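Azra Atanasov got off the bus at Poturora with one bag and the key her aunt had mailed in July.

The apartment was on the fourth floor. The radiator worked. The phone didn't.

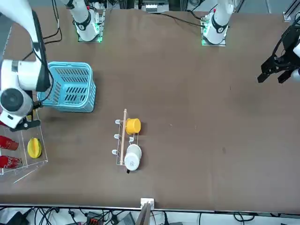
She went down to ask the neighbor, Cristóbal Quezada, if he had known her aunt.

"She owed me 274 crowns," he said. "Then she fixed my coat, so we were even."

He gave her soup and she ate it standing up.

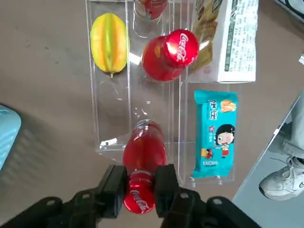 *Star fruit and a red Coca-Cola bottle in a clear tray.*

In the morning she bought thread and opened the shop.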